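Holding depth on the Jeston: a tournament angler on electronics, line and weigh-in arithmetic

2018-07-22

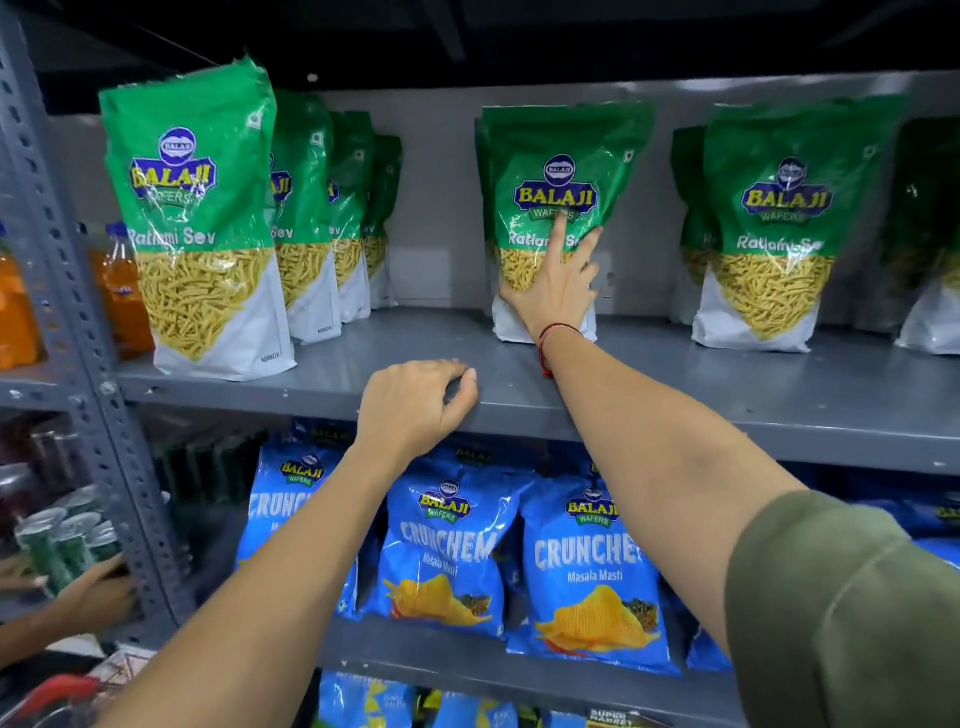

The fish that moved

Wenceslao Ojeda has fished the Bawa reservoir circuit for 13 seasons, the last four of them from the front deck of a boat he rewired himself. He won the two-day Jeston event in March with a combined bag that came almost entirely from one stretch of submerged roadbed, and he agreed to go through the weekend in some detail on the condition that the exact stretch was left out.

Practice had gone badly. The water at the dam end was high and coloured after rain, and the fish he had marked on the secondary points during pre-fishing had left them by the first morning.

"I had nine waypoints that I thought were worth a stop," Ojeda said. "By ten o'clock I had crossed off seven. The bait had gone off the points and was sitting over the old road, and the bass were under it. On the sonar you had a band of bait at four metres and then separate arcs at six and a half. Once I saw that twice in different places I stopped running and fished only the road."

The roadbed drops from five metres at its shallow end to eight where it meets the original river channel. Ojeda positioned the boat on the deep side and cast up and across, so that the lure followed the slope down. He said most of the field fished it from the shallow side, parallel to the edge, and put their shadow over the fish.

Tackle

His main rod for the weekend was a 7-foot-2 medium-heavy baitcaster with a moderate tip, carrying a deep-diving crankbait made by Protden. The lure is rated to five and a half metres. Ojeda gets it to six by fishing 10-pound fluorocarbon and making long casts.

"The rating on the packet assumes 12-pound line and an ordinary cast," he said. "If you go down to 10 you pick up depth, and if you add distance you pick up a bit more, and you also keep it at depth for longer. I wanted it to touch the gravel on the middle third of the retrieve. When it wasn't touching I wasn't getting bit."

He changed both trebles before the event, going up one size on the front hook and leaving the rear at the factory size. The heavier front hook makes the lure sit slightly nose-down at rest and reduces its rise on a pause. He tested it in a neighbour's pool.

The second rod was a spinning outfit with a drop shot, used only when he could see a fish on the graph that had followed the crankbait and refused it. He ran a 40-centimetre leader between hook and weight, shorter than he normally would in coloured water. Four of his ten weigh fish came on it, including the largest of the second day.

Asked about lure colour, he was brief.

"Chartreuse with a blue back on the first day, something closer to brown on the second when the water cleared. I don't think it mattered as much as the contact with the bottom."

Power and the boat

The rewiring was done over the winter before last. Ojeda had been losing voltage at the bow graph whenever the trolling motor ran at high speed, and the unit had restarted on him during two events. He pulled the factory harness to the bow and replaced it with a dedicated run of heavier cable, fused at the battery, with nothing else on the circuit.

"A graph will put up with a lot, but it won't put up with ten and a half volts," he said. "People send the unit back and it tests fine on the bench. It tests fine because the bench has a metre of cable and my boat had six."

The trolling motor is a 36-volt Lurnov with a spot-lock function. He uses spot-lock less than he expected to when he bought it. In wind the motor hunts for position, and he believes the repeated starting and stopping bothers fish in less than five metres of water. Over the road he set it to a constant low speed into the wind and steered by foot.

Two mornings

On the first day Ojeda drew boat 163 in a field of 208. It put him well down the launch order, and he reached the road to find another competitor already on the shallow end. The two spoke, and the other angler stayed up there for the morning. Ojeda had a limit by half past eleven and spent the remaining hours culling up.

The launch order was reversed for day two, which helped, although the wind had swung and the drift he had used was no longer available. He fished the first hour without a bite.

"I was throwing at the same angle as the day before, and the angle was wrong," he said. "The current was coming along the road instead of over it. I turned the boat side on and had three fish in six casts. They were small but they were three, and you can breathe a bit after that."

Livewell management took up more of his attention than usual. The surface water had warmed during the afternoon, and under the circuit rules each dead fish costs 250 grams. He ran the aerator continuously, replaced a third of the water every hour and kept the two heaviest fish in the starboard well by themselves. All ten were released alive.

His winning margin was 310 grams. One dead fish would have left him in front by 60, and 2 would have dropped him to second.

What he would change

Ojeda intends to fish the remaining rounds with the same boat set-up. He has moved the rear transducer eight centimetres to port to get it out of the turbulence off a hull strake, and reports a clean bottom reading at 50 kilometres an hour where he previously lost it above 35. He is less settled on the rods.

"The crankbait rod is a touch stiff in the tip. I lost two at the boat on the second afternoon and both of them were hooked on one point of the rear treble. I've got a glass one on order. It's heavier and I don't love casting it, but it gives when they jump."

The next round is at the dam end again, where he expects the water level to be down by more than a metre. At that height the shallow end of the road will be within reach of a smaller crankbait, and he has already started changing the hooks on a box of them.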